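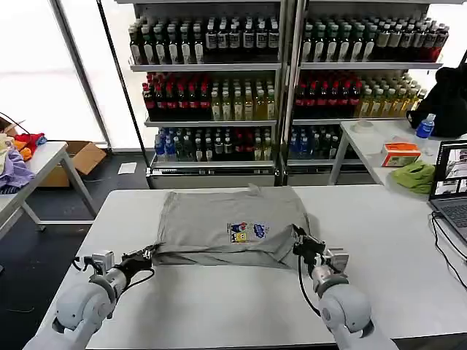
第四章 建立和维护庭审档案

本章适用于已经完成 Sullidard 安装和账号激活的观察员、案件编辑和地区协调员。账号尚未激活的,先看第二章。界面名称以中文版为准,英文版对应名称见附录二。

4.1 开始之前

新建档案之前,手头应有下列材料:

案件编号,以法院公告或起诉书上的写法为准,连字符和斜杠照录。
被告人姓名的原文写法。
至少一份可以注明出处的文件或报道。
Zuvutitz 秘书处发给本地区的地区代码。

没有案件编号也可以建档,但档案只能保存为“待核”,不能进入月度汇总。有的法院在首次开庭前不公布编号,遇到这种情况,先按 4.2 建档,编号留空,拿到以后再按 4.6 补录。

注意:不要用记者给案件起的俗称代替编号。俗称可以写进“别名”一栏,检索时同样能查到。

4.2 新建案件

1. 登录后点击左侧“案件”,再点击右上角“新建”。
2. 在“地区”下拉菜单中选择审理法院所在的地区。菜单里只显示本账号有权限的地区。如果看不到 Guvach,说明协调员还没有给账号开通,请在“设置—权限申请”中提交。
3. 填写案件编号。系统会自动比对已有档案。出现黄色提示条时,点开提示条查看疑似重复的档案,确认不是同一案件再继续。
4. 选择法院级别:初审、上诉、终审、特别法庭、军事法庭。由军事法庭审理的平民案件,选“军事法庭”,并在下方勾选“被告为平民”。
5. 填写受理日期。只知道月份的,日期留空,只填月份。系统会把它排在当月末尾。
6. 点击“保存草稿”。此时档案只有本人和本地区协调员可见。

注意:“地区”保存后不能自行修改。选错地区的,不要删除重建,联系协调员转移档案。删除会连同修改记录一起删掉。

4.3 添加被告人

一案多名被告人的,每人单独建一条。合并填写会使判决栏无法对应。

1. 在案件页面点击“人员”标签,选择“添加被告人”。
2. 填写原文姓名,再填写转写。转写规则见附录三。媒体上有几种不同拼法的,选附录三规定的拼法作为主名,其余写进“别名”。
3. 填写案发时的职务,例如前部长、议员、政党地方支部负责人、示威参与者。职务写到一级即可,不加评价。
4. “所属组织”一栏只在起诉书或本人公开陈述中出现时填写。仅见于报纸评论的,不填。
5. 选择羁押状态:在押、保释、软禁、在逃、缺席受审、不明。
6. 逐条录入指控罪名,罪名后注明法条。一条罪名占一行。
7. 保存。

某国政府或个别国家把某个组织列为恐怖组织,这类信息不写在被告人条目里。需要说明背景时,写进案件页面的“背景说明”,并写明由谁列入、依据哪份文件。

警告:未成年被告人必须在保存之前勾选“姓名隐去”。保存之后再勾选,已经生成的缓存页面要等下一次刷新才会消失。发现漏勾的,立即联系值班协调员手动清除缓存,不要等待自动刷新。

4.4 记录庭审

每次开庭建一条记录。延期的也要建,结果选“延期”,并在备注中写明新的开庭日期和延期理由。法庭没有说明理由的,写“法庭未说明理由”,不要留空,也不要写观察员自己的推测。

1. 打开案件页面,点击“庭审”标签,选择“新建记录”。
2. 填写开庭时间和实际开始时间。两个时间分开填。公告写上午九时、十一时才开庭的,两项都要照实录入。
3. 选择观察方式:现场旁听、庭外等候、视频转播、二手来源。被拒绝入庭的选“庭外等候”,并在备注里写明由谁拒绝、用什么说法拒绝。
4. 填写合议庭组成。法官姓名以当日宣读的为准。中途换人的,在“组成变更”中另加一条。
5. 勾选到场人员:被告人、辩护律师、检察官、证人、家属、记者、外交人员。
6. 在“过程”栏按时间顺序写当庭情况。每段开头写时刻,后面写谁说了什么、法庭作了什么决定。
7. 在“结果”栏选择当日结果。
8. 保存并提交审核。

“过程”栏的写法

用陈述句。引语只用当庭听到的原话,听不清的地方用方括号注明“听不清”。法官打断发言、律师退庭、旁听席被清场,都按发生的时刻写。不写“不公”“荒唐”“作秀”一类的词。观察员对程序的看法写进另外的“观察员意见”栏,这一栏不对外公开。

下面是一段格式合格的记录:

10:05 合议庭入庭。首席法官宣读被告人名单。
10:12 辩护律师申请调取监控录像。检察官反对。法官未作裁定。
10:20 被告人要求发言,法官表示在最后陈述阶段再给时间。
10:26 法官宣布休庭。

注意:“过程”栏闲置 60 分钟会自动锁定,未保存的文字转入“恢复箱”。在“设置—恢复箱”里可以取回,取回后需要重新粘贴。恢复箱里的文字不会自动并入档案。

4.5 离线记录

多数法院不允许带手机和电脑入庭。手写笔记应在离开法院以后录入,录入时按下面的步骤做。

1. 打开 Quintana 离线模块。模块随主程序安装,图标在托盘区。
2. 选择案件。离线时只能选择上次同步时已下载的案件。列表里没有的,选“临时案件”,只填编号和地区代码。
3. 按 4.4 的步骤填写。离线状态下“提交审核”呈灰色,点击“存入待传”。
4. 回到可信网络后,点击“同步”。同步完成后待传列表应为空。
5. 列表不为空的,逐条点开看错误代码,对照 4.9 处理。

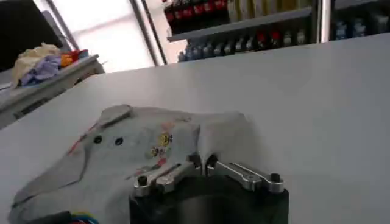
同步时如果服务器上已有同一次开庭的记录,系统会并排显示两份文字,由观察员选择“保留两份”或“合并”。两名观察员同时旁听的,一律选“保留两份”,由案件编辑合并。自己前后写了两遍的,可以自行合并。

手写笔记的原件怎么保存,由各地区自行规定。Guvach 地区的做法是拍照上传后把原件交给协调员,观察员自己不留。

警告:不要在酒店大堂、网吧或法院附近的公共网络上同步。不要为了赶时间用他人的账号代传。

4.6 录入判决

1. 打开案件页面,点击“判决”标签,选择被告人。
2. 选择判决类型:有罪、无罪、部分有罪、驳回起诉、移送。
3. 按罪名逐条填写刑罚。合并执行的,各罪刑罚填在各行,最后在“合并刑期”中填总数。刑期单位可选年、月、日。
4. 有罚金的填写金额和币种,不要换算成其他货币。
5. 附加监视、禁止出境、剥夺选举权等,在“附加处分”中勾选。
6. 填写宣判理由。法庭当庭说明的,写要点;只宣读结果的,选“当庭未说明理由”。书面判决公布后,回到这一栏补充,并把判决书上传到“附件”。
7. 填写上诉期限的截止日。系统会在到期前 10 天提醒案件编辑。
8. 提交审核。

死刑判决以及按当地法律需要送交宗教或行政机构征求意见的判决,先选“初步判决”,意见返回并正式宣判后再改为“判决”。在“初步判决”阶段,系统不会把案件计入死刑统计。

同一被告人在几个案件中受审的,每个案件各建档案,用“关联案件”互相连接。不要把几个案件的刑期相加后填进任何一个档案。媒体常报总刑期,需要引用时写进“背景说明”。

上诉和重审

上诉法院受理后,在原档案中点击“进入下一审级”,不要新建案件。原判决会自动转为灰色,仍然可以查看。上诉法院撤销原判、发回重审的,点击“发回”,系统会新开一个审级,庭审编号从头排起。

补录案件编号

打开档案,点击标题旁边的铅笔图标,填写编号,在弹出的窗口中上传载有编号的文件。保存后状态由“待核”变为“待审”。

4.7 来源和附件

每一项事实至少要有一个来源。来源分三级:

甲级:法院文件、公报、观察员现场记录。
乙级:辩护律师书面陈述、检察机关新闻稿、通讯社报道。
丙级:其他媒体、社交平台、家属口述。

刑期、罪名和羁押状态三项,需要一个甲级来源或 2 个互相独立的乙级来源。转载同一篇通讯社稿件的两家报纸,算一个来源。官方通讯社和检察机关说法一致的,也要看是不是出自同一份新闻稿。

丙级来源可以录入,但该项后面会显示“未证实”。家属口述由协调员决定是否公开,观察员只管录入,可见范围选“内部”。

上传附件:

1. 点击“附件—上传”,选择文件。可用格式为 PDF、JPG、PNG 和纯文本。
2. 选择文件类型和来源级别。
3. 填写文件标题,原文和译文各一行。
4. 勾选“清除元数据”。这一项默认是勾选的,不要取消。
5. 如文件中有证人住址、证件号码或电话,点击“遮盖”,拖动选择区域后保存。遮盖后的副本用于公开,原件只有协调员能打开。

网页报道除了填写链接,还要保存一份网页快照。报道后来被修改或撤下的,保留旧快照,再加一份新的,在备注里写明改动的地方。

4.8 审核与发布

观察员提交后,档案进入案件编辑的队列。编辑可以通过、退回或改写。退回的档案会在首页显示红点,退回理由在“往来”标签里。

观察员收到退回后:

1. 打开“往来”,阅读编辑意见。
2. 在原记录上修改,不要另建一条。
3. 对意见有不同看法的,在“往来”里回复,附上来源,然后点击“请求复核”。
4. 重新提交。

复核由地区协调员处理。跨地区的案件由 Zuvutitz 秘书处的 Candela Sotomayor 处理,复核决定写在“往来”末尾,对双方都可见。

通过审核的记录不会立即公开。公开页面每星期六更新一次,更新期间可以浏览,不能提交。更新时间以本地区首页公告为准。七月法院休庭期间更新照常进行。

需要提前公开的,例如刚刚宣判而媒体报道明显有误,由协调员点击“加急”,并填写理由。观察员没有加急权限。

注意:在公开页面更新之前,不要把审核中的内容截图发给记者。记者来问的,转给地区协调员。

4.9 常见错误代码

E-02 案件编号格式不符。检查斜杠方向和年份位置。某些法院把年份放在编号前面,需要在“法院设置”里改格式,由协调员操作。

E-07 被告人已存在。多半是转写不同。打开提示中的条目,核对原文姓名和职务。同名不同人的,在姓名后面用括号加注职务,再保存。

E-11 审级冲突。原审级尚未填写判决就点击了“进入下一审级”。先回到 4.6 补录判决,判决内容不明的选“不明”。

E-15 附件过大。扫描件改为灰度后重新上传。仍然过大的,按页拆分,标题后面加页码范围。

E-19 同步中断。不要连续点击“同步”。关闭 Quintana,重新打开,确认待传列表完整后再试。

E-26 权限已过期。观察员权限需要每年续期,在“设置—权限申请”里选择“续期”。续期期间,已存入待传的记录不会丢失。

代码不在上面的,在“帮助—导出日志”中生成日志文件,发给本地区协调员。日志里只有操作时间和代码,没有档案内容。

4.10 更换观察员

观察员离任或长期不能到庭的,由协调员把案件转给接手的人。转交之前,原观察员应清空待传列表,把未提交的草稿提交或删除,并在“背景说明”下方的“交接”栏写明下次开庭日期、旁听证办理方式和法院入口位置。

接手的观察员先读完已有的庭审记录,再新建自己的第一条。发现前任记录有误的,不直接修改,在该条记录下点击“提出更正”,由案件编辑处理。

旁听证仍在有效期内的,不得转交他人使用。接手的观察员以自己的证件重新申请,申请表的下载位置见第五章 5.2。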